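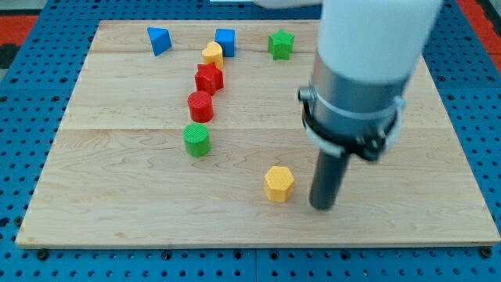
Blocos geométricos Marnlow sobre tábua de bordo Totwood: avaliação de uso

Publicado em 29 de julho de 2021

Categoria: materiais de manipulação e superfícies de trabalho
Itens avaliados: conjunto de blocos plásticos Marnlow, tábua de bordo Totwood, bancada perfurada Mesader
Origem: compra própria, sem cessão de fabricante

Escopo

A avaliação trata do conjunto de blocos como produto principal. A tábua e a bancada entram como superfícies de apoio, já que o comportamento de uma peça pequena depende bastante do plano em que ela fica. Os blocos foram usados em exercícios de classificação por forma e por cor, em empilhamento e em reposicionamento sobre marcações de fita. Não foram avaliados encaixe em gabarito nem uso com água.

O conjunto Marnlow é vendido em caixa de papelão com 60 peças. O modelo anterior vinha em balde com tampa, solução mais prática para guardar. A caixa atual abre pela face maior, tem orelhas finas e começa a ceder nas dobras após algumas semanas. Transferi as peças para um recipiente rígido e não voltei a usar a embalagem.

Formas e cores

O repertório inclui cubo, cilindro, prisma triangular, prisma hexagonal, estrela de cinco pontas e coração. As cores na amostra em uso são azul, verde, amarelo e vermelho. A mesma forma aparece em mais de uma cor: há estrela vermelha e estrela verde, cilindro vermelho e cilindro verde. Para classificação, esse é o ponto mais importante do conjunto. Um kit em que toda estrela é vermelha e todo cubo é azul não permite separar os dois critérios, e quem organiza as peças por cor acaba organizando por forma sem perceber.

A distribuição, porém, não é completa. Nem todas as formas vêm em todas as cores, e a folha que acompanha a caixa não traz tabela de composição. Quem precisa montar uma grade forma por cor terá de conferir peça a peça e, provavelmente, comprar uma segunda caixa. O fabricante deveria informar isso na lateral da embalagem.

As cores são saturadas e se distinguem bem contra o bordo claro. O amarelo é o caso menos favorável: sob luz quente, o contraste com a madeira diminui, principalmente no coração, cujo contorno é o mais irregular. Sob luz neutra a diferença é suficiente. Sobre uma superfície azul, como a chapa da bancada, o problema se inverte e passa a atingir o cubo e o prisma triangular azuis.

Textura

A face superior dos blocos tem uma textura fina e quadriculada, em linhas cruzadas. Ela cumpre duas funções na prática. A primeira é reduzir o brilho: a face espalha a luz da luminária e a cor permanece legível de quase qualquer ângulo. A segunda é aumentar o atrito no contato entre peças. O empilhamento de dois cubos é estável, e o de um cilindro sobre um prisma hexagonal também, desde que os centros fiquem razoavelmente alinhados.

O custo da textura aparece na limpeza. Pó de grafite e resíduo de fita adesiva ficam presos nas linhas. Pano úmido com detergente neutro remove o pó. Para a cola foi necessária uma escova de cerdas macias, com várias passadas. Álcool isopropílico aplicado em uma peça de descarte não alterou a cor de forma perceptível, mas o fabricante não recomenda solventes e não adotei o procedimento no restante do conjunto.

Geometria e estabilidade

Cubo: comportamento previsível em qualquer face. É a peça de referência para comparação com as demais.

Cilindro: estável em pé, instável deitado, como se espera. Em tábua com qualquer desnível, o cilindro deitado rola até a borda. Usei-o sempre apoiado na base.

Prisma hexagonal: a melhor peça do conjunto para manipulação. As faces laterais paralelas oferecem três direções de pega, a base é ampla e a peça não rola.

Prisma triangular: a pega depende da orientação. Quando os dedos alcançam uma face e a aresta oposta, a peça tende a girar. Segurá-la pelas duas bases triangulares resolve, mas exige aproximação correta e espaço livre dos dois lados.

Estrela: as pontas são arredondadas apenas o necessário para não marcar a mão. A pega por uma ponta e pela reentrância oposta funciona melhor do que a pega por duas pontas. Duas estrelas próximas podem se tocar pelas pontas e se deslocar juntas, o que atrapalha exercícios de posição.

Coração: a peça mais difícil. Os lóbulos e o vértice inferior não formam faces paralelas, e a força lateral produz um pequeno giro quase sempre. Para crianças em fase inicial de preensão, convém deixá-lo para depois. Para quem procura variação de dificuldade, o coração e o prisma triangular justificam a compra.

Acabamento e tolerâncias

Os cubos da caixa foram medidos com paquímetro. A diferença entre eles não ultrapassou o que se percebe ao toque, e as pilhas ficaram no prumo. Encontrei rebarba em uma estrela, na junção de uma das reentrâncias, removida com lâmina. Um cilindro apresentou leve concavidade na base, sem efeito sobre a estabilidade.

Não há cheiro residual. As arestas das peças são quebradas de maneira uniforme, sem quinas agressivas. Uma queda da altura da bancada até piso duro deixou marca branca no vértice de um cubo. A marca é superficial, mas não sai.

A tábua de bordo Totwood

A tábua é formada por ripas de bordo unidas lado a lado, de formato aproximadamente quadrado. As emendas são discretas, visíveis como linhas finas, e não se sentem ao passar a unha. O veio é ondulado e de baixo contraste, o que ajuda: uma madeira de desenho forte competiria visualmente com as peças.

Sobre a tábua, os blocos deslizam com resistência moderada e param sem tombar. O som do contato é surdo, bem mais baixo do que sobre metal. Em ambiente com outras pessoas trabalhando, essa diferença por si só já recomenda uma superfície intermediária de madeira.

O acabamento de fábrica é fino demais. Na segunda semana apliquei óleo mineral, uma demão, com retirada do excesso após a absorção. A fita de marcação aderiu menos depois disso e passou a deixar menos resíduo. Não observei empenamento até aqui, mas a avaliação foi feita em sala de umidade estável. Pretendo repetir a verificação com régua em outubro.

Preço pago pela tábua: R$ 207, sem frete. É caro para uma superfície lisa. Uma chapa de compensado lixada faria parte do mesmo serviço por menos, com bordas piores e mais manutenção.

A bancada Mesader

O tampo é metálico, azul, com fileiras de furos redondos. Para fixação de acessórios é um bom tampo. Para blocos pequenos, usado diretamente, é ruim: as bordas dos furos interferem no deslizamento, a estrela prende uma ponta com facilidade e o ruído é alto. A tábua por cima elimina os três problemas.

A combinação exige atenção em um ponto. Madeira oleada sobre chapa pintada escorrega sob esforço lateral. Coloquei tiras de borracha de 2 mm sob a tábua e o deslocamento cessou. Quem preferir pode parafusar batentes nos furos do tampo, com a vantagem de recuperar sempre a mesma posição ao retirar e recolocar a tábua.

Comparação com o conjunto Ryu

O conjunto Ryu, que usei antes, tem peças de face lisa e brilhante. As cores são parecidas, mas o reflexo da luminária apaga parte da face superior e as pilhas escorregam mais cedo. Em compensação, o Ryu traz tabela de composição impressa, todas as formas em todas as cores e uma maleta com divisórias. Não inclui coração.

Para classificação com grade completa, o Ryu é mais adequado. Para empilhamento e pega, fico com o Marnlow.

Durabilidade

Mantive registro aproximado de manuseio por meio das fichas de exercício. O conjunto passou de 3.000 movimentações somadas. A textura das faces de maior contato continua visível e uniforme, com pequeno polimento nas arestas dos cubos. Não houve trinca, descoloração ou perda de peça por quebra. O vértice marcado pela queda, já mencionado, permanece como o único dano.

Pontos positivos

Textura superior com baixo brilho e bom atrito
Formas repetidas em cores diferentes
Graus distintos de dificuldade de pega
Dimensões consistentes entre os cubos

Pontos negativos

Composição da caixa não declarada
Embalagem frágil
Resíduo de fita de difícil remoção na textura
Rebarba em uma peça

Notas

Blocos Marnlow: 8 de 10
Tábua Totwood: 7 de 10
Bancada Mesader, para este uso e sem tábua: 4 de 10
Bancada Mesader com tábua e tiras de borracha: 8 de 10

Recomendo os blocos a quem trabalha com classificação e manipulação de peças pequenas e aceita conferir a composição ao receber. A tábua é compra opcional para quem já dispõe de mesa de madeira plana.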